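**Tarton gloss wipe-on, 444 ml tin**

Back in stock, August batch. Same stuff as before, new lid (the old one stuck, sorry to everyone who wrote in).

For indoor wood. Tables, shelves, bed ends, that sort of thing. Dark or light, it goes on clear. Not for floors, not for worktops near a sink. For outdoors get the Udberg oil instead.

How to use

- sand lightly, wipe the dust off
- shake tin, pour a bit on a lint free cloth
- thin coat, along the grain
- leave 6 hours, then again
- 3 coats for a proper shine, two if you like it duller

Dont put it on thick. Thick coats go tacky and you'll be waiting all week. 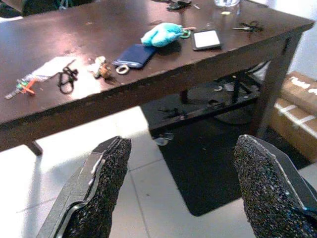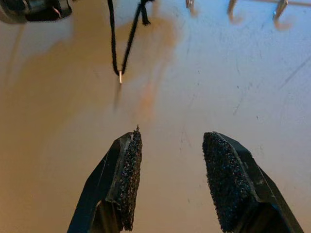

Over old varnish is fine as long as its sound. If it flakes, strip it first. Wax has to come off completly or nothing will stick. Try a patch underneath if you're not sure what's on there.

Smell: there is one. Open a window. Rags flat outside to dry, never scrunched up in a bin.

Order code 942. Collect from the Hallport shop or we post, UK mainland only. No returns on opened tins. Matt version is still with Aquino, no date yet, please stop ringing the shop about it!

Trade price on a full box, ask for Cherry Mae Panganiban on the counter, mornings best. Cloths sold seperately.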